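Ticket: Stock sync from Usgate to Kivi drops items after the October update
Product: Kivi inventory, self-hosted
Status: Resolved
Reported by: Jonatan Haugland
Opened: December 7, 2021

Summary

Items entered at the sorting table are written to the local Usgate database but do not all appear in Kivi. The shortfall is not constant. Small batches go through complete. Larger batches lose everything past a certain row, and the sync job still reports success.

Environment

Usgate runs on the office server. Kivi runs in a container on the same machine. The two talk over the Promier connector, installed as a service and left at its default settings apart from the polling interval, which is 60 seconds. Goods are clothing and household textiles, entered one item at a time with a category, a condition grade and a shelf code. Denim has its own category and was the first place the shortfall showed up.

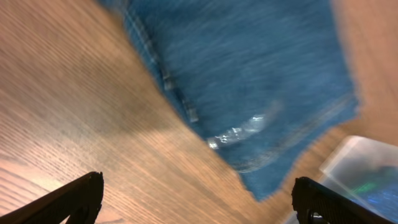 The category itself is not the fault. Moving the same records to "Cotton, other" and running the job again gave the same shortfall. Deleting and recreating the category in Kivi made no difference either, and it broke two saved reports, so I do not recommend trying it.

Steps to reproduce

1. Stop the connector service.
2. Enter more than 200 items in Usgate without a sync in between.
3. Start the service and wait for one polling cycle.
4. Compare the item count on each side.

Expected: the counts match.
Found: Kivi holds the first 200 items. The rest stay in Usgate, marked as sent.

Log extract, connector

sync start
fetch page 1, rows 200
write ok
next page token empty
mark batch sent
sync end, status 0

The token should not be empty when rows remain. The connector takes an empty token as the end of the batch, then marks the full batch as sent, including rows it never fetched. These rows are not picked up in the next cycle.

Things tried

Restarting the container: no change.

Raising the connector timeout from 30 seconds to 60: no change. The fetch finishes well inside the limit in either case.

Clearing the token cache: the next batch went through complete, the one after that did not. I took this for a fix and lost most of an afternoon to it. The first batch was under the page size, so it proved nothing.

Rolling the connector back to the version before October: all rows arrive. The older version does not write the condition grade, so it is no use to us beyond the test.

Replacing shelf codes that contain a slash: no change, but the codes have been left without slashes. Bin labels for the storage tubs were reprinted to match. 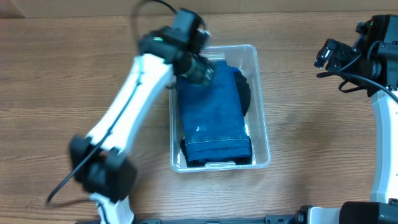 Cause

The October version of the connector asks for pages by token. Our Usgate install predates tokens and pages by offset. It ignores the token request, returns one page and leaves the field blank. There is no version check on either side and no warning in the log.

Fix

1. Stop the connector service.
2. In the connector settings file, set paging_mode to offset. The key is missing from the default file and has to be added by hand under the source section.
3. Leave page_size at 200.
4. In Usgate, filter for items marked as sent that have no Kivi reference. Clear the sent mark on these only. Clearing it on everything will create duplicates.
5. Start the service and let it run for 3 cycles.
6. Compare the counts again.

Result

Counts match after the third cycle. Almost 200 stranded items were recovered, all with the correct grade and shelf code. A test batch larger than two pages went through with nothing missing.

Still open

The connector should not mark rows as sent unless it has fetched them. Raised with Promier as a separate report. The settings file is overwritten on upgrade, so paging_mode has to be checked after each one. The two broken reports have been rebuilt by hand.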